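Sutville Surface Works
Call for participants: small-parts sorting and tray-filling study

Sutville Surface Works is looking for adults to take part in a paid study of how people pick up, sort and put away small household items. The work is manual and repetitive. It takes place at our Drummond Street site. Sessions run on Monday mornings and on two other days each week, to be agreed with each participant.

What the study covers

We are measuring how the surroundings of a work surface affect the speed and accuracy of light sorting tasks. Participants handle clothespins, bottle caps, pen tops and similar items, moving them between the work surface and shallow plastic trays. The background pattern, the floor surface and the color of the tray are changed between blocks. The order of the blocks is set in advance and is the same for everyone in a given group.

A session has four blocks with a break after each. Participants stand for two of the blocks and sit for the other two. A full session takes 89 minutes, including the breaks and a short form at the end. 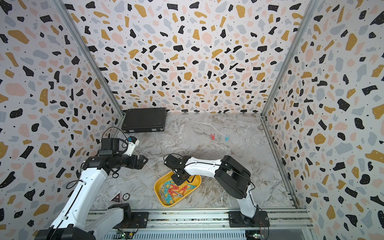
Clothespins are the main item in the first group of sessions. They tangle, they vary in how far the jaws open, and they are easy to miss against a busy background. Participants in this group will work with red, teal and grey pins, both heaped in a yellow tray and lying singly on a marble-look floor, with terrazzo-patterned walls on three sides. The task is to sort by color and then return all pins to the tray. Pins that fall outside the work surface are left where they land and noted on the sheet. Speed is recorded, but there is no penalty for a slow block.

Who can apply

You must be 18 or older and able to use both hands for light work. Glasses and contact lenses are fine. We are seeking left-handed as well as right-handed people; left-handed applicants are short at present. Color vision is checked at the first visit with a printed plate test. A result outside the normal range does not exclude you, but you will be placed in the shape-sorting group.

Please do not apply if you have a current hand or wrist injury, or if you took part in the Nudumby pilot. Rings and bracelets must be removed before the first block. Lockers are provided.

Places and payment

There are 40 places. Each participant attends three sessions and receives $282 on completing the third. Those who leave early are paid for the sessions they attended, at one third of the total each. Parking is free after sign-in at the front desk — bring your plate number.

How to apply

Write to Érica Leite, study coordinator, giving your name, age, dominant hand and the weekdays you are free. Use the subject line "Tray study." Applicants are contacted in the order received. Questions about the tasks should go to Alistair Strachan and questions about payment to Kamonchanok Intarasuk.

Applications close at the end of December or when all places are filled.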